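Lirkier Bedroom Laundry Pilot: progress report, October
Prepared for the Presomora grants desk

We were asked for a short account of where the money has gone and whether the folding work is worth a second round. The short answer is that parts of it are. The longer answer follows, including the parts we would have left out if we were only trying to get the second round.

The grant paid for 60 households to try a flat folding board at home for towels, T-shirts and the rest of the weekly wash. The claim we took on from the first application, written before this team was in place, was that a board on the bed would make folding quicker, the piles neater and the clean washing less likely to live on a chair. We have kept that wording in view and tried to be fair to it.

What was done

All 60 households have a board. Between them they have sent in 179 folding diaries, short of what we planned, and a good number of those say little more than "done, fine". We have counted them because the agreement says a returned diary is a returned diary. We wouldn't lean on them.

The delivery work went to Ivanyshyn, who got the boards out on time. The printed guide came from Tastier and had to be corrected once, as the first version showed the sleeve fold back to front. Both invoices have been paid and are in the annex.

What we found about the bed

The guide tells people to use a table. Very few do. Bedrooms are where clean clothes end up, and the bed is the only big surface in them, so the board goes on the bed and the trouble starts there. A mattress gives. Press on one side of the board and the other side comes up, and whatever has been lined up slides. Several diaries mention this in terms we have not copied into the annex.
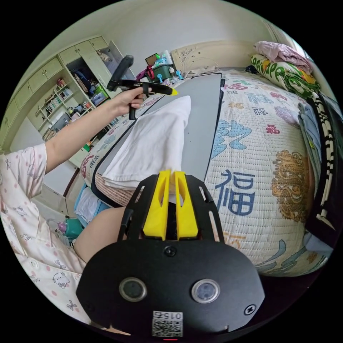
Towels were meant to be the easy part of the trial, the thing people would get right first and feel good about. We are less sure of that now. With the board lying at an angle across a quilted bedspread, as it is on this bed with the big 福 on the cover, the folded white towel is draped over the front part and its crumpled fabric hangs just past the edge. The guide's instruction to "square the towel to the board" assumes that a towel fits and that the board is square to something itself. Households with small hand towels report no difficulty. Households with bath towels mostly report that they went back to folding them against their chest, the way they always have, and we can't find a reason to tell them to stop.

There is also the question of where finished things go. The guide has a drawing of three tidy stacks beside the board. On a single bed, with a pillow at one end and a person sitting at the other, there is no room for three stacks. Most diaries describe one stack, which then gets mixed, which then gets sorted again at the wardrobe. If the sorting is happening twice, the time saved by the board has probably gone already. We asked for timings and got too few to say so with a straight face, so we don't claim it either way.

T-shirts

T-shirts are where the board does earn something. Laid face down and centred, a shirt comes out the same width every time, and in drawers that are packed upright this matters. People with children's clothes like it less. The board is too wide for small sizes and the guide doesn't say what to do about that.
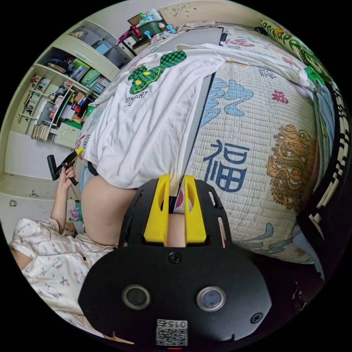

The step people skip is the smoothing. It takes longer than the fold and it's dull, and on a soft bed cover it has to be done with one hand while the other keeps the board still. A shirt that goes on crumpled comes off as a crumpled rectangle. We raised this with Tastier — twice — and the guide still gives smoothing half a line.

Printed shirts caused more discussion than we expected. Some households want the print on the outside so they can find the shirt again; the guide folds it inwards. We suggest leaving this alone. It is a matter of taste and shouldn't cost anyone a reprint.

Money

There is 2,000 left in the materials line. The original plan was to spend it on more boards. We would advise against that until the towel question is settled, and would put it towards a non-slip backing and a shorter guide instead. The backing might not work on a quilted cover. We would want to try it in a handful of homes before ordering any quantity.

What we can't tell you

Whether people carry on once the diaries stop. The chair question, which was the most interesting promise in the first application, is hardly touched on in the diaries, and we should have asked it outright from the start. It goes on the next form.

Next steps

Revised diary form out by Friday. Backing samples to follow once you have agreed the change to the materials line — please reply to that point separately, as the finance form needs its own email. No further boards will be ordered in the meantime.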